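Gumede Home Help > Kitchen > Cleaning and surfaces

White table top has gone dull and slightly grey. Can it be brought back?

Posted by Busisiwe Zulu, 01/10/2026

I have a white Sostum table, bought second-hand, used daily for meals and for rolling pastry. The top has lost its shine across the middle and looks grey in low light. Washing-up liquid and warm water make no difference. I have tried vinegar once, which left it no better. There is no label underneath, so I do not know what the finish is. I can feel no scratches with a fingernail. Is the grey something sitting on the finish, or is the finish worn?

2 answers

Dumisani Joubert

From the symptoms it could be either. A film of detergent and grease is the more common cause on a table that is wiped daily and seldom rinsed. It builds up slowly and plain washing-up liquid adds to it. Wear from the rough face of a scouring sponge looks similar but does not come off.

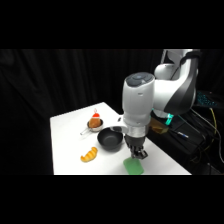

Test a small area near one corner before treating the whole top. Dissolve one level teaspoon of washing soda in half a litre of warm water. Wear gloves. Apply with a soft cloth, leave for 2 minutes, wipe off, then rinse with clean water and dry with a towel. If the corner is now brighter than the area next to it, the problem is film and the rest can be treated in the same way. If there is no change after a second attempt, stop. The finish is worn and stronger chemicals will make it worse.

Do not use washing soda on bare aluminium trim or on oiled or waxed wood. Vinegar is of little use against grease and should not be mixed with bleach in any circumstances.

For the full top, once the test has passed:

1. Clear the table and remove crumbs with a dry cloth.

2. Work in sections no wider than your forearm, so that the solution does not dry before it is wiped.

3. Use the soft side of the sponge with light, even pressure, keeping it flat.

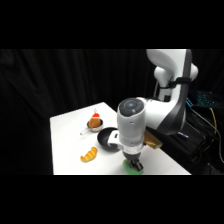 4. Rinse each section twice, changing the water when it turns cloudy.

5. Dry at once. Hard water left to evaporate will leave its own marks, and these are easily mistaken for the original fault.

After that, a damp cloth is enough on most days. Keep detergent for actual grease.

gulter303

had the same on a desk, used car polish, came up ok but it was slippery for weeks. wouldnt do it where you eat. there was a shop in Clevevton that would respray tops, no idea if it is still going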